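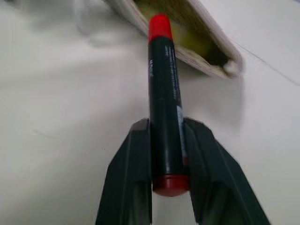
Gearbox and Drive Repair: Frequently Asked Questions

Skedar Drive Service repairs industrial gear reducers, gearmotors and right-angle drives at its Tosurholm shop. The answers below cover the standard repair process. Terms for contract customers may differ.

Which units do you accept?

Helical, bevel-helical, worm and planetary reducers, with or without a motor attached. The shop crane limits us to units under 4 tons. Larger housings can be inspected on site, but machining of the housing is then quoted separately.

Do you repair units from any manufacturer?

Yes, if drawings or measurable parts exist. For Greltimard reducers we keep bearing and seal kits on the shelf. For other makes, kits are ordered after inspection.

How do I send a unit in?

Request a return number first. Drain the oil, plug all ports and bolt the unit to a pallet by its feet. Do not strap over the shafts. Write the return number on the housing and on the packing slip. Units that arrive without a number are held in receiving until we can match them to an order.

Should I remove couplings and sprockets?

Remove them if you can do so with a puller. If a hub is seized, leave it in place and note it on the form. Hammering a hub off usually marks the bearing races, and the damage then shows up in the inspection report as a second fault.

What does the inspection include?

Full teardown, cleaning, visual check of all gear teeth, crack test of shafts, and measurement of bearing seats and bores. Backlash is recorded before teardown if the unit still turns. You receive a written report with measured values and a fixed price.

Is there a charge for inspection?

There is a flat fee, credited in full against the repair. If you decline the repair, the fee stands. The unit is returned disassembled unless you ask for reassembly, which is billed by the hour.

How long does a repair take?

Inspection is complete 4 working days after receipt. A repair that needs only bearings and seals ships 9 working days after approval. New gears or shafts add cutting and heat treatment time, and the date is given in the quote.

Can you make a gear without a drawing?

Yes. Send both the worn gear and its mate. Tooth count, helix angle and center distance are taken from the pair. A single broken gear can often be measured, but we ask for the housing as well so that center distance can be confirmed.

How are repaired units tested?

Each unit runs without load in both directions on the Yip test stand. Temperature, noise and leakage are logged. Load testing is available on request up to 100 horsepower.

Is oil included?

No. Units ship dry with a tag showing oil grade and fill volume for the mounting position on your order. If the mounting position changes, ask for a new tag before filling.

What is the warranty?

Parts and labor are covered for 12 months from the ship date. Overload, wrong oil and shaft misalignment are excluded. Do not open a unit under warranty before contacting us.

Can I get a rush repair?

Rush work is accepted when a bench is free. Call before shipping. The surcharge applies to labor only.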